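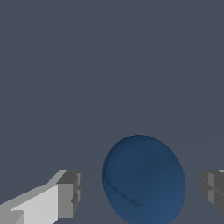
Blue ball, grey background, computer-drawn.

What comes over the fence

14/03/2025

We have lived at the bottom of Naltard Road since 2000, and in that time I have thrown back more balls than a Wimbledon ball boy, with less thanks and worse shorts. The garden backs on to four others. It is a dip in the ground, really, and everything in the neighbourhood that is round or has been let go of ends up in it sooner or later.

I used to think there was a simple rule. Something comes over, you throw it back. My mother held to this all her life and would put down a cup of tea to do it. But my mother had one neighbour, and he was deaf and grew beans.

The first difficulty is knowing where a thing came from. If you hear it land and there is a small face over the top of the panel, fine. If you find it under the hydrangea when you're cutting back in September, it could have come from anyone, and may have been there since the spring. I have stood on the lawn with a soggy tennis ball looking from one fence to another like a man choosing a door on a game show. I once lobbed one over to the left, on a hunch, and it came back the next morning. I lobbed it to the right. It came back from there too. I have it still. It lives in the shed with a flip-flop, half a shuttlecock and a plastic horse.

The second difficulty is time. A ball returned within the minute is a kindness. A ball returned the same evening is good manners. Leave it a week and it starts to look like a comment. I found a frisbee behind the compost in the new year, and it had plainly been there for months, with a slug living in the rim. I could have handed it back, but you can't hand a child a frisbee from last summer without both of you feeling that something has been lost. I washed it and put it on the wall by the front gate, where it stayed for two days, and then somebody took it. I choose to believe it was the right somebody.

The third difficulty is Dirk Brinkmann.

Dirk lives behind us, on the uphill side, and he is a decent man who would lend you his ladder and has in fact lent me his ladder. He has a son with a right foot like a cannon. For two summers I got a football in the raspberries most evenings, and every time Dirk came round to the front door to apologise. All the way round. It's a ten-minute walk from his door to mine because of the way the roads go, and he would turn up a bit out of breath, having put on proper shoes, and say sorry about the ball. I would say not at all. Then he'd walk ten minutes back. I asked him to just shout over. He said he didn't like to shout.

So I took to throwing it back quickly, before he could get his shoes on. It became a sort of race. I would be halfway through my dinner, hear the thump, and go out with the fork still in my hand. My wife pointed out that I was now running to spare a man a walk that he seemed to enjoy. She may have been right. When the boy went off to college in Clolton the evenings were very quiet, and I didn't see Dirk for most of a year. I met him in the end in the chemist's and we had nothing at all to say to each other. We both nearly apologised.

It isn't only balls, of course. We have had pegs, a pair of tights, the lid of a barbecue, and in one high wind a whole paddling pool that came down over the bird bath as neatly as a hat. We have had a tortoise, though he came under. Karine Sutherland on the left once lost a tablecloth, a good one, and I saw it in our apple tree from the bedroom and thought for a second or two that we were being surrendered to.

I handed that one back in person, folded. She asked me in. I have noticed that people will ask you in for linen and never for a ball.

What set me off on all this is that the fence is coming down. It has been leaning on Karine's side since the winter and the last gale finished the argument. A man from Schmieder came to look. He pushed one post with one finger, in a way I thought was showing off, and quoted us £1,315 for the lot. Karine had a cousin's friend in Bokel who said he could do it for £996 but couldn't say when, and after three weeks of him not saying when we went with the first man.

He asked how high we wanted it. I hadn't known that was a question. You can go up to two metres, he said, and most people do now. I said what for? He said privacy. Then he looked round at the four gardens, and the dip, and the tennis ball on the shed windowsill, and said it would keep things out as well.

I said I'd think about it, and I did, for a whole evening, which for a fence is a lot. It would be nice not to lose any more raspberries. It would be nice to eat a hot dinner in July. There's a new family on the right, the Gils, and little Yi-an is just getting to the age of throwing. She started last autumn with a sock. It barely cleared the top and dropped straight down on our side into the mint, and I heard her say, to no one, "Oh." Then there was a long wait. She wasn't going to ask. I could see the top of a bobble hat, staying exactly where it was.

I threw the sock back. A few seconds later it came over again.

We kept that up until it got dark, and I would put my return rate at very near perfect, bar one in the gutter. Her father came round later to say sorry about the sock. By the front door. I told him he could always shout.

Anyway, we've gone for the same height as before. Karine wanted it in green and I wanted it left plain, so it will be green. The man says a fortnight, and until then there's just a row of holes and some string, and this morning I found a trowel by the water butt that isn't mine and isn't hers. I've put it on the front wall.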